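Takberg open day, two-arm packing demo – notes and questions
Automation > Events and site visits

feedrate_mo
Posted 12/18/19
Went up to the Takberg open day. The talk by Indira Alva covered grasp planning for soft goods and was mostly slides I had seen before. The demo session was better. They allow 11 visitors per group and each group gets 19 minutes, so get your questions in early. Tasks were handling a small carrier by its handle and putting soft items into a paper bag. I was mainly interested in how they deal with handles.

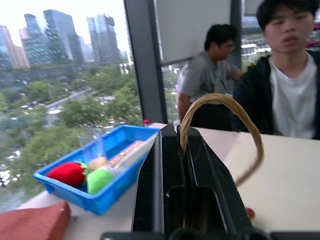
Handle grasping is where most of our own trials at Palaniappan fail. A thin loop has no stable pose, so a plan made from an overhead camera is stale by the time the fingers close. At Takberg the fingers had a woven handle pinched between them with the rest of it arching free to one side, and that free arc is what I would worry about, as it can swing into whatever is next to it. I asked what closing force they use and got "low." No number.

tolerance_stack
Did they say whether it was running on its own or teleoperated? That changes everything about how to read the demo.

feedrate_mo
I asked. Answer was "mixed, depending on the task." I did not get a breakdown by task.

tolerance_stack
Then I would treat it as teleoperated until they publish something. Candance ran a similar session last February and quoted 90 percent on bagging. Later they said a failed first grasp had not been counted if the second one worked.

M. Deschamps
I was in the group after feedrate_mo's. I disagree that teleoperation makes it worthless. If a person can do the task through those grippers, the hardware is good enough and the rest is control. If a person can't, no amount of software will fix it. It is a useful lower bar.

The bag is the harder of the two tasks in any case. Kraft paper creases where you grip it and the crease stays. One arm has to hold the rim open while the other one loads, and both are working in a very small volume. 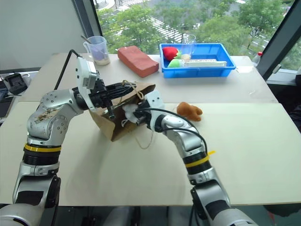
The other problem is cycle time. Our line at Brindadik does 900 bags a shift with people, and I would not put two arms on it at the pace I saw. For low volume and mixed items, maybe.

zerobacklash
What about cable routing? External cables on a moving wrist are the first thing to go on ours.

M. Deschamps
External on these too, along the upper part of the arm. Fine for a lab. I would want them sleeved before running shifts.

tolerance_stack
Lower bar accepted, Maëlys, but then they should call it a hardware demo on the sign-up page. It says "autonomous packing."

feedrate_mo
Fair. I'll email Indira Alva for the task breakdown and the grip force and post whatever comes back.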